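Haltville library opens repair room for household textiles

Sat 24 April

The public library in Haltville has opened a room where residents can repair clothes, curtains and other textiles free of charge. The room is on the ground floor, next to the children's department, and it will be open three afternoons per week and on Saturday mornings.

The idea came from a survey that the library made in March. Visitors were asked what they would like to borrow or to do in the building besides reading. Many of them wrote that they have torn or worn things at home, but no sewing machine and no space for one. The library received 3852 answers, more than in any survey before.

There are 10 sewing machines in the room, two large cutting tables and a shelf with thread, buttons and zippers. Visitors bring their own fabric. Small materials like needles and pins are free, and zippers are sold for the price that the library has paid for them. A machine can be reserved for up to 120 minutes at the information desk or by telephone. If the next hour is free, it is allowed to stay longer.

The equipment was paid with a grant of 4000 dollars from the Naseri Foundation, which supports small projects in the towns along the river. The town pays for the electricity and for the additional hours of the staff.

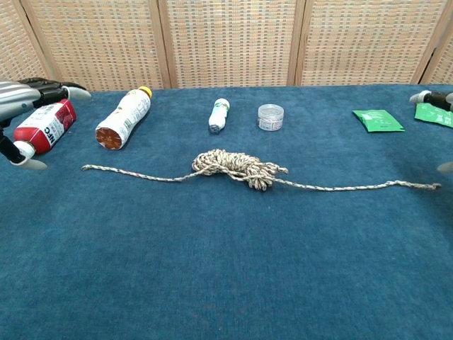

During the first week most visitors came with trousers and jackets. Broken zippers were the most common problem, followed by hems that were too long. One family brought the cover of a garden swing, and it took them two visits to finish it. The library asks that such big pieces are announced one day before, so that both cutting tables can be kept free.

A beginners' course will start next month. It has four evenings and teaches how to thread the machine, how to sew a straight seam, how to shorten trousers and how to change a zipper. The places for the first course are already taken, and a second one is planned for the fall. People who already know how to sew do not need the course, but they must show once that they can handle the machine safely.

The neighboring town of Endstead has had a similar room for two years, in the former post office. The staff in Haltville visited it before they made their own plan, and they took over the rules for reservation almost without change. Endstead residents may also use the new room with their own library card.

Bus line 4 stops in front of the library. The parking lot behind the building is closed until the end of the summer because of work on the drains, and drivers are asked to use the Walteo garage on the other side of the square. Children under twelve can use the room only together with an adult.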